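Cleaning up the time offset between head and hand cameras

15 April 2024

I said in February that I would write up the alignment work once it had stopped changing every other day. It has mostly stopped, so these are my notes. They cover the tool we call Kesum, which takes the recordings from a session and puts them on one clock, and a few things in Filmont, which comes after it and turns marker detections into hand paths.

We record people doing household things with hand-held grippers. There is a view from the head and a view from the gripper, and the printed cubes give us poses. 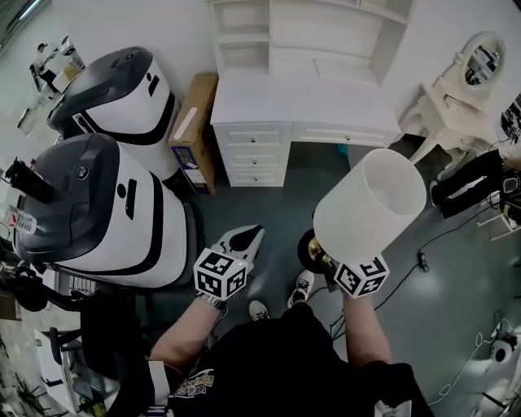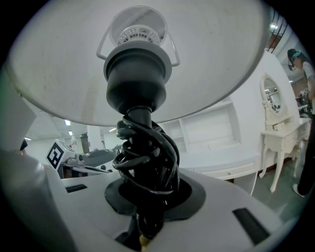 Moving a table lamp: the head view first, then the view from a gripper.

The lamp task is the one I use for testing. It is harder than it sounds for our software. A big white shade held near a camera takes up most of the picture and gives the feature tracker almost nothing to hold on to. Auto exposure also reacts to it. When the shade gets close, the picture settles at a new brightness over several frames, and during that time the detector's threshold is wrong for the cubes. If Kesum handles the lamp, it will usually handle cups and boxes.

The old method

Until this winter we lined up the streams by hand. The person recording would tap the gripper on something hard at the start, and afterward one of us would find the tap in each video and type in two frame numbers. This works fine for a handful of recordings. It does not work for 891, and that is how many were waiting in the folder when I took this over. I did 100 of them the old way so that I would have something to compare against, and I don't want to do it again.

There were two problems apart from the boredom. The first is that a tap gives you one point in time. The camera clocks drift, so a recording that is lined up at the start can be off by a few frames at the end. The second is that people forget to tap, or they tap with a hand the head camera can't see.

The new method

Kesum now uses the motion itself. From the head view we get the pose of each cube, and from that the rotation speed of the hand it belongs to. The gripper camera has a gyro, so it has its own record of rotation speed. These are two measurements of almost the same thing, with an unknown delay and a bit of drift between them, plus the rotation of the head, which has to be taken out first. I use only the size of the rotation and ignore its direction. That way I don't need to know how the cube is mounted relative to the camera, and one less calibration file has to be correct.

The steps are plain. Resample both signals to the same rate. Smooth them with the same filter. Cut them into overlapping windows, slide one against the other in each window, and keep the delay with the best match. Then fit a straight line through all the delays. The slope is the drift and the offset is the offset. Windows where the hand hardly moves are thrown out before the fit.

I tried something cleverer first, with a spline for the whole path and the delay as one of the unknowns. It gave slightly better numbers on good recordings and very bad ones on poor recordings, and it was hard to tell which kind you had until you looked. The line fit is dull and it fails in a way you can detect: the points don't lie on a line.

What went wrong along the way

The worst bug was mine. The detector reports a cube's pose from whichever faces it can see. When a hand turns and a new face comes into view, the pose can jump a little if the face positions in the cube file are not quite right. A small jump in pose between two frames is a huge spike in rotation speed. Those spikes were stronger than the real motion, and the matching step was happily lining up spikes with nothing.

I now do two things about this. Any sample where the set of visible faces has changed is marked as missing, and short gaps are filled in before filtering. We also measured the cubes again. Štěpánka Vondráček did that part, and found that our cube file had the border width added on two sides and left off on the others. It had been like that from the start. The paths from Filmont got noticeably smoother once the file was fixed, and I spent an afternoon removing smoothing code I had written to hide it.

The second problem was flips. A flat square marker seen nearly straight on has two poses that fit almost equally well, and the solver can jump between them. With two or more faces in view this goes away. With one face in view I keep both answers and let the next stage pick the one closer to where the hand was going. It is a simple rule and it is sometimes wrong, mostly after a long gap.

The third was dropped frames. The head recorder writes frame numbers but will skip some when the disk is slow, and our reader was working out time from the count of frames it had read. So every dropped frame moved all later frames earlier by one. In the line fit this shows up as a step. I should have used the timestamps from the beginning. The reader does now, and it refuses to open a file where they go backward.

Where it stands

On the 100 recordings I aligned by hand, all but 7 come out within one frame of my own numbers at the start. I went through those one by one. In 5 of them Kesum was right and I had typed the wrong frame. The other two are recordings where a hand is out of the head view for most of the time, and there the tool says it isn't confident, so they go to a list for a person to look at. I am happy with that.

I have not finished the whole folder. It runs overnight in batches on the machine under my desk, and the slow part is reading video, so making the math faster would not help. Painemal, our job runner, will restart a failed batch by itself, but it starts the batch over from the first file. I have a note to fix that and have had it for a while.

Things still on my list

Rolling shutter is ignored completely. For slow tasks I don't think it matters. For anything quick it must, and I haven't measured how much.

Cube detections near the edge of the head view are worse than the rest, because the lens model is poor out there. At present I give them a lower weight that I picked by eye. It should come from a proper calibration.

The gripper opening is read from a different signal, and its delay is not the same as the camera's. Right now it is one constant in a settings file. If you use the Plusum reader to load our data, that constant is applied for you, so don't apply it again. One person already has, and I only found out when their grippers were closing before they got to the object.

I also want a better plot. The one I look at most has the two rotation signals on top of each other, with the delays per window underneath. It is good enough to see a bad recording in a second or two, but you have to open each one, and a single page with a row for every recording would save me a lot of clicking. I will probably do that next, before the rolling shutter work, since it is easier.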